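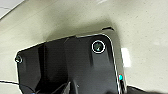 Wrist view of the gripper housing over the pale speckled surface. The cyan indicator is lit at the lower right edge.

Wallstead open day: gripper station

The Wallstead workshop opened its floor to visitors for an afternoon in December. More than 80 people came through the gripper station, where Ismael Damasceno ran the arm and answered questions between cycles. The stills on this page come from the wrist camera, which was also feeding the monitor beside the station.

The demonstration used the standard handling routine: approach, descend, close, lift, transfer, release. Approach speed was held at half the normal setting for the day. The controller logged 1,489 cycles before shutdown, including the unattended warm-up in the morning. Fault codes were written to the same log and will be listed in the Indthorpe maintenance notes.

Most questions concerned camera placement. A wrist mount keeps the camera close to the work and moves with the tool, so the offset between the two is fixed and needs calibrating only when the mount is disturbed. The cost is that the housing takes up a good part of the view. Damasceno masks that region in software before any part detection is run.

Visitors from Fonness asked about service intervals. The fasteners on the housing are checked for torque every 1,000 cycles, and the cable run is inspected at the same time. The Oosthuizen cell follows the same schedule.
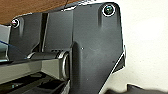 Closer view of the housing and the panel to its left, with recessed screws on both. The horizontal shaft and its silver collar are at middle left.

The station will run again in spring with the same routine. Groups wishing to see the calibration procedure should ask at the front desk, as it takes longer than the regular demonstration.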